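Standa Kart Timing Kit: Set-up Guide
Section 4. Fitting the transponder

Before you start, switch off the kart's engine and charge the transponder to 100 per cent. A full charge lasts 14 hours.

1. Clip the holder to the back of the seat, with the arrow pointing up.
2. Push the transponder in until it clicks.
3. Fit the safety pin through both holes.
4. Check that the green light flashes.

Note: The transponder must sit no more than 600 mm above the track.

Caution: Do not fix the holder to the exhaust bracket. Heat will damage the casing.

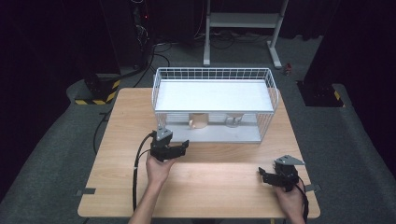
One team at the Pesasa circuit wrote in to say that their laps went missing whenever the holder was behind the lead ballast, and that moving it to the left side of the seat cured the fault. We now advise this for any kart carrying ballast.

5. Drive one slow lap and look for the kart number on the timing screen.
6. If no number shows, take the transponder out, wait 10 seconds and repeat from step 2.

Caution: Remove the transponder before washing the kart.

For races with a rolling start, go to Section 5.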